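Shared Bench FAQ
Laradlow Workshop, Bouchard Street

Can I just walk in and use the bench?
If you have a key fob and it's before 9 p.m., yes. Fobs are $62 a year. Lose one and the next is also $62, which has done wonders for people's memories.

What's it for?
Small repairs and small builds: enclosures, circuit boards, the kind of screw that leaps off the table and starts a new life under the radiator. Furniture goes next door. So does anything that drips.

Why is everything pushed up against the wall?
Because the middle is for working. The tape, the tissues, the beaker and the cotton live along the back edge, where you can reach them and your elbow can't. Put them back there. The order doesn't matter, whatever the note on the door used to say.

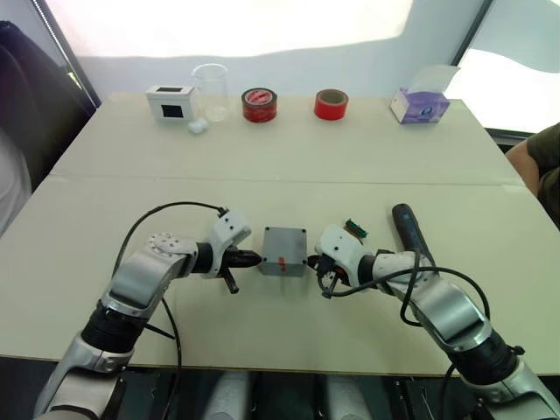
Do I have to bring my own tape?
No. We buy red by the case, having once bought 2895 feet of it at the Plurkden surplus sale. Red is what there is. Requests for blue will be read with interest.

Are the tissues for cleaning parts?
They're for noses. Use the cotton on parts. A tissue leaves fluff in a screw hole, and then you're back here next week asking why the lid won't sit flat.

Can I leave a project out overnight?
With a name and a phone number on it, for 2 nights. After that it goes in the Divham crate in the hall. Things have come back out of the crate, but rarely with all their screws.

There's a seam across the table. Is that a problem?
It's two tables. Keep boards and little parts on one side or the other and you'll get along fine.

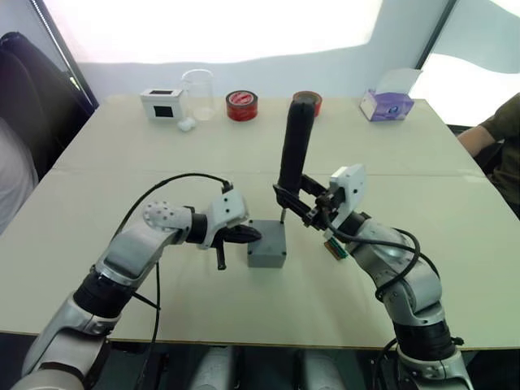
Where do the hand tools go when I'm done?
Back where you got them. "I was about to use it again" is a popular answer and we've heard it from people putting on their coats.

Who do I tell if something breaks?
Text the number on the door and say what it was and what it did. "The thing stopped" doesn't give us much to go on.

What's the code for the supply closet?
It used to be 1013, until somebody wrote it on the closet. Ask at the front desk for the new one, and please keep it off the closet.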